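# Chapter 7: Equipment, Supplies, and the Line Between Them

Every business buys things. Some of those things are gone within a week, and some are still in the building ten years later. The bookkeeper has to record both kinds, and they aren't recorded in the same way. This chapter is about how to tell one from the other, where to put each one in the accounts, and what to do with the purchases that could go either way.

You already know from Chapter 3 that an expense is a cost used up in earning the income of the current period. You also know that an asset is something the business owns that will be of use to it in the future. On paper the two definitions are easy to keep apart. In a real office they meet in the middle, and the middle is where beginning bookkeepers make most of their mistakes.

## The print shop

We will follow one small business through this chapter and the next. Utasard is a print and copy shop with a front counter, a back room, and a small office upstairs. It is owned by Fabrice Baudry. The books are kept by Kumudini Chowdhury, who comes in two mornings a week and closes the accounts each month.

The shop's fiscal year runs from the first of February to the end of January. Keep this in mind when you work the problems. A machine bought in February is in use for the full fiscal year, and a machine bought in October is not.

Utasard buys from two main suppliers. Danzer sells it paper, ink, and general office goods on account, with payment due in thirty days. Pestik sells and services its larger machines. Both suppliers send invoices with many lines on them, and a single invoice may contain items that belong in three or four different accounts. When Baudry first opened the shop he posted every Danzer invoice to Office Supplies and every Pestik invoice to Equipment. It was quick to do, but the balances in both accounts were wrong by the end of the first year. A cutting table from Danzer had been treated as if it were a box of pens, and a bottle of cleaning fluid from Pestik was sitting on the balance sheet as a long-term asset.

The rule to take from this is a simple one. **Classify the item, and leave the supplier out of it.** The name at the top of the invoice tells you whom to pay. It does not tell you which account to debit.

## Three questions to ask

When you have an invoice line in front of you and aren't sure where it goes, ask these questions in order.

1. **Will it be used up within the year?** Paper, toner, tape, and cleaning fluid will be. If the answer is yes, the item is a supply. Go no further.
2. **Will it last more than a year?** If so, the item is equipment by nature, whatever it costs. A desk lamp is equipment by nature. So is a delivery van.
3. **Is the cost large enough to matter?** This is the question that decides whether an item that is equipment by nature will be *recorded* as equipment.

Most people are comfortable with the first two. The third one needs more explanation.

## Materiality and the capitalization limit

To *capitalize* a cost means to record it as an asset and spread it over the years in which the item is used. Suppose Utasard buys a folding machine from Pestik for $800 at the beginning of February. The machine is expected to last four years and to be worth nothing at the end of them. Under the straight-line method, the shop records $200 of depreciation expense each year. The entry on the date of purchase is:

| Account | Debit | Credit |
|---|---|---|
| Equipment | 800 | |
| Accounts Payable, Pestik | | 800 |

At the end of the first fiscal year, the adjusting entry is:

| Account | Debit | Credit |
|---|---|---|
| Depreciation Expense | 200 | |
| Accumulated Depreciation, Equipment | | 200 |

The same adjusting entry is made in each of the next three years. After the fourth, the machine stays on the books at its cost, with accumulated depreciation of the same amount against it. It may still be folding paper perfectly well. The estimate of four years was only an estimate, and no correction is made just because the machine turned out to be sturdier than expected.

Now think about doing all of this for a wastebasket. The wastebasket will last more than a year, and by the second question it is equipment by nature. But a yearly adjusting entry of a dollar or two would take longer to write than the information in it is worth. No lender, owner, or tax preparer would make a different decision because of it. We say that the cost is *immaterial*, and we charge the whole of it to expense on the day of purchase.

To avoid having this argument with herself at every invoice, Chowdhury asked Baudry to set a **capitalization limit**. The shop's written policy reads as follows:

> Items expected to last more than one year and costing $200 or more each are recorded as equipment. Items costing less are charged to Small Tools and Office Items Expense when purchased. The limit applies to each item and is not applied to the invoice total.

Read the last sentence of the policy again. A laminator bought for $188 falls under the limit and is expensed. Two laminators bought on the same invoice at $188 each are still expensed, even though the invoice total is well over the limit. The reverse also holds. One item above the limit is capitalized no matter how many small things are listed around it.

A limit of this size suits a small shop. A larger company would choose a higher one. The figure itself matters less than using it the same way from year to year, so that one year's expense can be compared with the next. For tax purposes there may be separate rules, and these are taken up in Chapter 12.

## Supplies on hand

Items that are used up within the year bring up a question of their own. If Utasard buys paper near the end of January and most of it is still on the shelf when the year closes, then most of its cost hasn't been used up yet. The part that remains is an asset, called Supplies on Hand, and an adjusting entry is needed. The stockroom is counted, the count is priced at cost, and the difference between that figure and the balance in the account is charged to Supplies Expense.

The count covers only supplies that are kept in quantity. At Utasard this means paper stock, toner, binding combs, and envelopes. Half a roll of tape on somebody's desk is left alone.

## Small items that last

Between the box of paper and the folding machine is a group of things that cause more hesitation than their cost deserves: scissors, rulers, hole punches, desk trays, staplers. They last for years. They move from room to room, and they are often bought together with the supplies they use, so that a stapler and a carton of staples may appear on neighboring lines of one Danzer invoice. 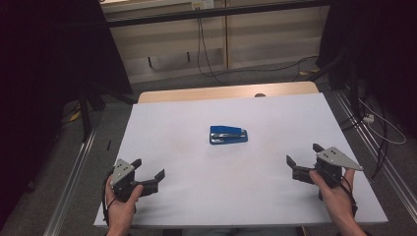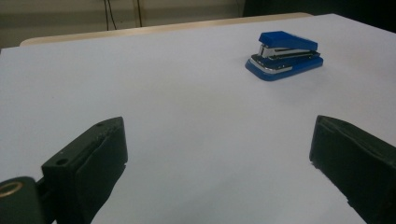 Under the shop's policy, the staples go to Supplies Expense or, if there are many cartons left at year-end, partly to Supplies on Hand. The stapler goes to Small Tools and Office Items Expense. Neither one is entered in the equipment register.

Keeping these two expense accounts separate is a choice, and some businesses combine them. Chowdhury keeps them apart for a practical reason. Supplies Expense should rise and fall with the amount of printing the shop does. If it climbs in a slow month, she wants to find out why, and a batch of new desk trays mixed into the balance would only get in her way.

## The equipment register

Anything that is capitalized gets a line in the equipment register. The register is not part of the ledger, but the total of its cost column must agree with the balance in the Equipment account. Each line shows:

- a description and the serial number, if there is one
- the date of purchase and the supplier
- the cost, including delivery and installation
- the estimated useful life
- depreciation to date
- the date and manner of disposal

The last column is the one most often neglected. When Chowdhury took over the books, the register listed 53 items. She walked through the building with a printed copy and found that several of them had been sold, scrapped, or traded in without any entry being made. One was a Greltness paper drill that had been given in part exchange for a newer model. The new drill had been added to the register, and the old one had never been taken off, so the shop was recording depreciation on a machine it no longer owned.

Disposals are covered in full in Chapter 8. For now, it is enough to know that an asset leaves the books by an entry, just as it came in by one, and that both its cost and its accumulated depreciation have to be removed.

## Before you begin Section 7.1

Have your general journal paper ready, along with the Utasard chart of accounts from the back of the book. The first set of exercises uses the Danzer invoice dated October 15, 2021. Go through it line by line and write the account name beside each item before you make any journal entries. Freight on that invoice is charged as a single amount and must be divided among the items in proportion to their cost. The method is shown in the worked problem at the start of the section.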